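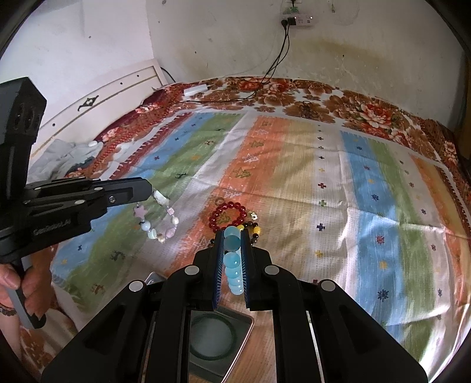

Bead Bracelet Care and Repairs: Common Questions

How do I find my size?
Wrap a strip of paper snugly around your wrist, mark where it meets, and add half an inch. If you fall between two sizes, order the larger one.

Can I wear my bracelet in the shower?
Please take it off. Soap weakens the elastic and leaves a film on the beads.

How should I clean it?
Wipe it with a soft damp cloth and lay it flat to dry. Do not use jewelry dip.

My cord snapped. Can you restring it?
Yes. Mail the beads in a sealed bag to our Corkgate shop with your order number. Restringing is free in the first year and $4 after that. Allow two weeks, or three in October.

What if I lost a few beads?
We match what we can from stock. Older glass colors may be slightly different.

Do you fix bracelets bought elsewhere?
Only if they are strung on elastic. We do not repair wire or clasps.

Who do I contact about a late repair?
Write to Aatos Salminen at the repair desk and include your order number.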